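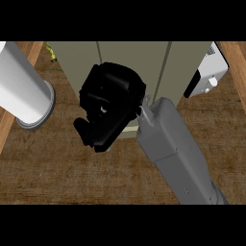
Man fange mit so einem Arm am besten gar nicht am Arm an, meinte Mekdes Tefera gleich am ersten Abend, sondern am Rechner. Erst wenn eine Bewegung in der Simulation sauber durchlaufe, lohne es sich, Motoren zu bestellen. Daran halten wir uns bis heute.

Über uns

Brollen ist eine offene Werkstatt für Robotik und Automatisierung in Traltville. Wir bauen Roboterarme, Greifer und die Steuerungen dazu, teils in der Werkstatt, teils zu Hause am Küchentisch. Gegründet haben uns Pranab Talukder und Ebbe Berge. Heute hat der Verein 21 Mitglieder.

Unser laufendes Projekt heißt Bistent. Es ist ein Arm für leichte Handgriffe im Haushalt: Türen aufziehen, Knöpfe drehen, Kleinteile umsetzen. Bereket Zeleke modelliert die Übungsräume mit Möbeln und Geräten, Fasil Adugna schreibt die Regelung. Jeder Griff wird 300-mal simuliert, bevor wir ihn an der Hardware versuchen. Das dauert -- spart aber Getriebe.

Was wir haben

Zwei Werkbänke, eine Lötstation, drei 3D-Drucker, eine Standbohrmaschine und einen Rechner für die Simulation. Die Bohrmaschine darf nur nach Einweisung benutzt werden. Das Material für einen Arm kostet etwa 1000 Euro, Zuschüsse gibt es auf Antrag.

Mitmachen

Vorkenntnisse sind nicht nötig. Wer einen eigenen Bau mitbringt, bekommt ein Regalfach und einen Schlüssel zum Materialschrank. Neue Einweisungstermine hängen ab November am Eingang aus. Fragen zum Projekt Bistent bitte direkt an Fasil Adugna, alles andere an Ebbe Berge.

Stand: 2018-11-17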